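Waxing season at Marras

The repair counter at our Marras store takes in outerwear for reproofing again from February. Bring your jacket in clean and dry, with the pockets empty.
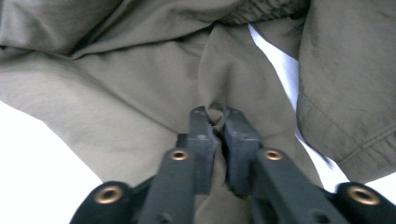 Reproofing costs $60 a garment and takes two weeks. Lightweight olive and khaki fabrics that crease into broad folds get the Climar spray. Heavy cotton gets Truta wax. 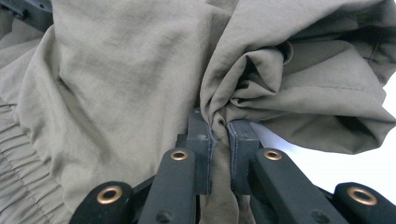 Zippers and snaps are priced separately. Ask at the counter before you leave the garment.

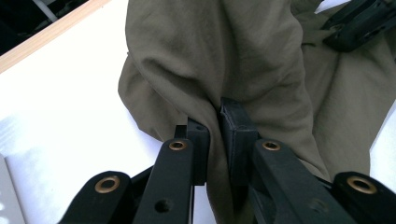 Counter hours

Saturday only, until 2 p.m.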